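Talex Fairway Notes: shot-by-shot golf records from club competition

Version 1.2, released Mar 14, 2025

Overview

Talex Fairway Notes is a table of golf shots recorded by hand during stroke-play rounds at the Gatudberg and Rivera courses. It covers 782 rounds by amateur players with a registered handicap. Each row is one shot, including penalty strokes, which are entered as rows with no distance. The set was compiled for work on strokes-gained models at club level, where published baselines fit poorly.

Maintainers: Nhung Bùi (schema, releases), Siu-ming Fu (course geometry), Chun-hung Mak (scoring checks).

Files

shots.csv holds one row per shot.
rounds.csv holds one row per round, with tee colour, start time and total score.
holes.csv holds par, stroke index and centreline length in metres.
greens.geojson holds green outlines for both courses, in a local projected grid.

The key is round_id plus hole plus shot_no. Shot numbers restart at 1 on every hole. Do not join on player_id alone, as a player's handicap changes between rounds and is stored with the round.

Main fields

lie: tee, fairway, rough, bunker, green, recovery.
dist_start, dist_end: distance to the hole in metres before and after the shot, to one decimal place.
club: as reported by the player, blank if not given.
wind: a four-step code taken at the start of the hole.
penalty: 0 or 1.

Collection

Markers walked with each group and entered positions on a tablet running the Pakden scoring client. Positions on the green were paced from the nearest edge and converted afterwards against the green outlines. Off the green, positions come from the tablet's GPS and were snapped to the hole centreline only when the reading fell outside the course boundary.
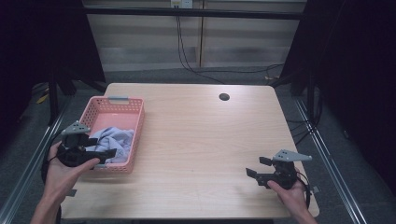 Rounds with more than two holes missing were dropped. Of the rounds retained, 655 have complete club information. The remainder are kept because the distance fields are still usable, and can be filtered with club_complete = 1.

Known issues

Hole 7 at Rivera was played to a temporary green during July. Those rows carry temp_green = 1 and should be left out of any putting analysis.

Putts shorter than one metre are under-recorded at Gatudberg, where some groups conceded them in practice rounds. Conceded putts are flagged and given a dist_end of 0.

In earlier releases the recovery lie was merged with rough. Feng-yi Pan recoded it by hand for 1.1, using the markers' free-text comments. Rows where the comment was ambiguous stay as rough.

Splits

The test split is made by player, so no golfer appears on both sides. It contains 30 players. Random splits by shot will overstate accuracy and are not supported by the evaluation script.

Licence and contact

Free for research and non-commercial coaching use, with attribution. Player names and dates of birth were never entered into the client. Corrections to course geometry go to Siu-ming Fu; everything else goes through the issue tracker, with the round_id in the title.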